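The builder of the two-armed machine called Cemel asked that we write about the robot and leave the name out. We met in the shared workshop in Dasholm, where the project has been growing since December.

"At first I wanted only one arm," the builder told us. "But with one arm you can not hold a bag and open a drawer. So I made a second, and the money was gone."

The money was 1351 dollars, mostly for motors. The fingers took the longest. There were 3 versions before the present one, and the first could not close on anything softer than a tin.

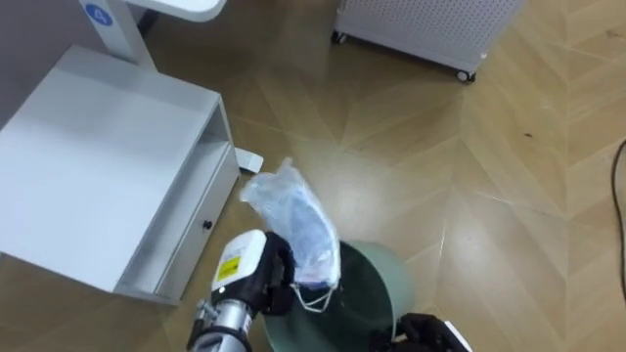 Cemel holds a bag of face masks over the green wastebasket.

Plastic bags are the hard exercise, according to the builder. "A cup has always the same shape. A bag changes its shape when you touch it, and then your plan is old."

We asked if such a robot would be useful at home. The builder was quiet for a moment and then laughed. "My neighbours ask me this also. For tidying one room I am still faster, even with my bad knee."

The next work is on the wrist, which the builder finds too heavy. The drawings will be shared with the other members of the workshop when the labelling of the cables is finished.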